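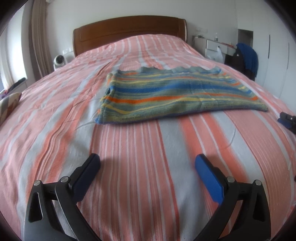
4. Making up the bedroom between guests

Last updated: 2024-08-02

This section covers the double bedroom at Drendilby. It replaces the loose sheets that used to hang inside the closet door, two of which contradicted each other. Clive Whitlock wrote the first version in June. Henk Verschueren has since been through it and struck out the parts he thought made no difference to anyone. I have struck out a few more.

4.1 Before you start

You need one set of sheets, the striped bedspread, one bath towel per guest and a dry cloth. The old sheet also listed linen spray. We stopped buying it. I have never met a guest who could tell, and it left spots on the pillowcases.

Open the curtains all the way and look at the bed in daylight. The ceiling light hides hair and makeup marks very well.

Allow 30 minutes for the room. Clive's version said 15, and I would like to see him do it.

4.2 Stripping the bed

1. Take everything off the bed and put it on a chair. Keep it off the floor.

2. Check under the cushion and along the side of the mattress nearest the window. Small things get left there. Anything you find goes in an envelope with the departure date written on it.

3. Fold the bedspread loosely and set it aside if it is clean. It does not need washing after every stay, whatever the Tapley handbook says. Wash it if there is a mark or a smell, and otherwise once a month.

4. Strip the sheets and pillowcases and take them straight to the laundry room.

NOTE: The mattress protector stays on unless it is stained. Look at both sides of it before you decide.

4.3 Putting on the bedspread

5. Make the bed with clean sheets first. Tuck the bottom corners. Guests pull the top ones out anyway.

6. Lay the bedspread with the stripes running from the headboard to the foot. Start at the headboard end and pull toward you.

7. Walk to the foot and line up one of the thin white stripes with the middle of the headboard. The stripes will seem to bow outward toward the sides. I spent a good ten minutes once trying to get them straight. Get the middle one right and leave the others alone.

8. Smooth the surface with the flat of your hand, working from the middle out. Some creases will stay, mostly in the middle and down by the foot. Do not iron the bedspread on the bed.

CAUTION: Ironing on the bed was suggested in an earlier version of this guide. Please cross it out if you still have a copy. The mattress protector has a plastic backing and it will melt.

4.4 The towel

9. Use the multicolored striped terry towel. Check both sides for pulled loops before you fold it. A towel with long pulls goes to the cleaning box.

10. Fold it in half, then in half again, until you have a rectangle you could carry under one arm. Lay it flat in the center of the bedspread, a little past the middle.

11. Turn the straight edge toward the foot of the bed, where a guest will see it first coming in. The other edge never lies neatly on terry cloth. If an end curls, press it once and move on.

NOTE: No swans, fans or rolled shapes. Praltwood does them and charges accordingly. A towel that has been twisted into a bird has also been handled a great deal by somebody, and I would rather dry myself on one that hasn't.

4.5 Cushion, fan and window

12. Put the patterned cushion on the window side of the bed. It can lie as it falls. I do not believe in the karate chop.

13. Wipe the grille of the small white fan with the dry cloth. It lives at the back, between the headboard and the window. Switch it off and unplug it before you touch the grille.

CAUTION: Keep the curtains clear of the fan. They should hang straight down beside the window, with nothing tucked behind the headboard.

14. Dust the headboard, including the recessed panel, which collects more than you would think. A dry cloth is enough. Clive swears by Grornell polish on it. I tried that on one half and a dry cloth on the other, and after a week he picked the wrong half.

15. Clear the windowsill. Anything a guest has left goes in the envelope from step 2.

4.6 If something does not look right

Bedspread hangs lower on one side: lift it and re-lay from step 6. Tugging from the low side only moves the problem to the foot.

Towel slides toward the edge: the sheets underneath are bunched. Go back to step 5.

Room smells stale: open the window while you do the bathroom. Do not use the plug-in scents in the hall cupboard. Henk says they were a gift and should be used up, and I say they can be a gift to someone else.

Mark on the bedspread: cold water and a plain cloth first. Write down what you used before trying anything stronger.

Continue with section 5, Bathroom.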